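Search this site Go

Learning to bake rye in a tiny kitchen

I have been at this since July and my freezer is full of half loaves, so I figure it's time to write some of it down.

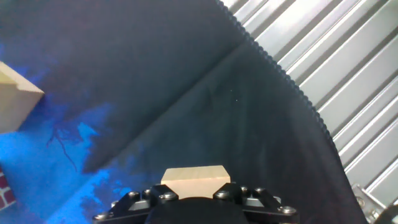
So how long does a rye starter take before you can bake with it? Mine took 15 days, and I'd tried it too early twice before that and got two very flat, very sour bricks (my neighbor Murray ate most of one with butter, bless him).

I got the starter going with whole rye flour and tap water in an old jam jar, fed once a day before work. Around day four it smelled like nail polish and I nearly threw it out. Karlijn, who taught me the whole thing over the phone, told me to leave it alone and feed it a bit more. By the second week it smelled like apples, and it was climbing up the jar so fast I had to put a saucer underneath!

The flour matters more than I wanted it to. I used up a supermarket bag first, then got a sack from the mill shop out in Surkiddale, and the dough was a completely different thing – darker, stickier, and it drank so much more water. You don't knead rye, by the way. I spent a whole evening trying to. You just stir it with a wet spoon until there's no dry flour left and scrape it into the pan, and it looks like wet cement, and that's fine.

My oven runs hot, so I start it high for 30 minutes and then turn it way down until the loaf sounds hollow. Then comes the part I'm terrible at, which is waiting. Rye needs a full day wrapped in a towel before you cut it, and if you go in early the middle is pure gum. I baked on Saturday and cut into it that same night with soup on the stove, and I had to scrape the knife clean after every slice. Still ate it.

Next up is caraway, plus a spoonful of molasses the way Liesbeth does it. She also swears by a soaker of old bread – you toast the stale ends, cover them in hot water overnight and mash the lot into the dough. I've got plenty of stale ends. If you've tried it and know how much water to hold back, leave me a comment, my last guess was way off and the loaf came out of the pan in two pieces.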